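Speaker notes: Collecting bedroom examples by hand
Lina Harb, Kosen
Jirkholm workshop, 5/14/19, afternoon session

Slide 1. Title
Say name and group. Thank the Jirkholm people for the room. Mention that questions can come in at any point. The talk is on the collection side only. Training is Farah's talk, right after the break.

Slide 2. What we wanted
We want a policy that can tidy a bedroom it has never been in. Pull up a duvet, pick clothes off a bed, put things where they go. Our first data came from one arm in one lab with one bed. It learned that bed very well. Move the lamp and it got worse. Change the sheets and it stopped working.
So the goal for this round was more homes, with less care per home.

Slide 3. Numbers
34 homes. 889 demonstrations recorded, 385 kept for the first training set. Leave this slide up long enough for people to read it. Somebody will ask why we threw out more than half. Say it's coming on slide 6.

Slide 4. How a session runs
One person, one hand-held gripper with the camera on it. No arm goes into the home. The person walks in, films the calibration marker, then does the task with the gripper as if it were their own hand. A home visit takes an afternoon. We ask people to leave the room the way it is. In the first few visits they had cleaned up before we got there, and those recordings are not much use.
Rekex handles the scheduling and the consent forms. Go over the consent part slowly, people always want to know.

Slide 5. What the camera gets
Let them look for a few seconds before talking.

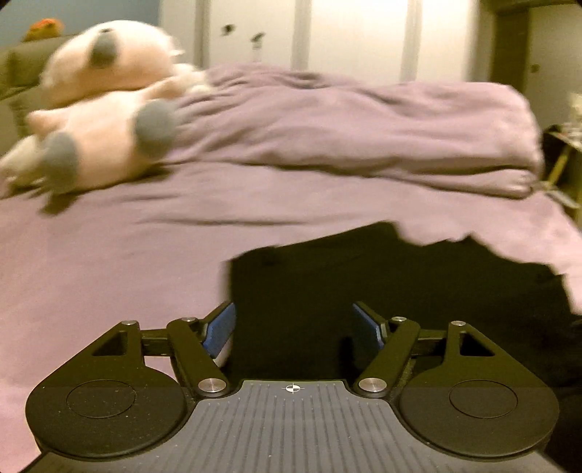 Gripper view over a bed, jaws open. Lilac duvet, black fabric on top of it.

Point out the blue finger pads first. They are in view all the time, so the model always knows where its own fingers are. Then point at the duvet. The top part is bunched into a roll across the bed and the lower part is flatter, with creases running through it. There is no clean edge to grab. A person finds a place to pinch without thinking about it, and that choice is what we are trying to record.
Then the plush toys on the left. They are blurred. Motion blur is in a lot of our frames and we don't filter for it unless the tracking drops out too.
Black cloth near black linkage is a bad case for segmentation. Skip this if short on time.

Slide 6. Why we drop recordings
Main reason is lost tracking. If the camera gets pushed down into bedding it has nothing to follow, and the position jumps. Second is people using the other hand to help. They do it without noticing, usually on duvets. Third is sync between the gripper opening and the video, which was a bug on our side and is fixed as of version 13 of the recorder.
Tell the story of the recorder clock if there is time.

Slide 7. Instructions that helped
Start with the gripper open.
Keep the free hand in a pocket.
Lift before you pull.
Stop for a second at the end of each task.
If you fumble, keep going and fix it. We want the fixes. The early instruction sheet said to start over after a mistake, and we ended up with a model that had never seen a missed grasp.

Slide 8. Open questions
We don't know how many homes are enough. The curve was still going up when we stopped. We also don't have a good way to score a made bed. Right now two people look at the end frame and vote, and they disagree more than I would like.
Left-handed collectors: we have too few to say anything.

Slide 9. Next
Second round starts in September, kitchens added. Same gripper, softer pads. Looking for partner groups who can host collection in other countries. Contact sheet is by the door.

Backup slides: recorder file format, pad wear, consent form text. Only show if asked.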